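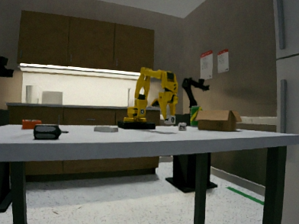 Kinavell Documentation – Simulation Tools Group

4.2 Running a pick test in the kitchen scene

Use this procedure to check a new grasp planner build before it goes to the Stoltska test queue. The planner drives the yellow arm only. The black arm by the right wall is loaded as a collision body.

1. Start the simulator and wait for the status line to read READY.
2. Open the Scenes panel and load kitchen_table. Set the random seed to 1009.
3. In the Planner tab, select Purnov and set the planning rate to 8 Hz.
4. Click Sync Objects. The can, the open cardboard box and the smaller items on the table should all appear in the object list.
5. Select the white object under the gripper as the target.
6. Click Plan. The path is drawn in the viewer – check that it stays clear of the dark box-shaped object next to the target.
7. Click Execute.

Note: If the score is below 84, the planner rejects the grasp and leaves the arm where it is. Lower the approach speed and plan again.

Caution: Do not move objects by hand while a plan is active. The collision map updates only on Sync Objects.

Logs are saved to the Skinner folder and kept for 2 weeks.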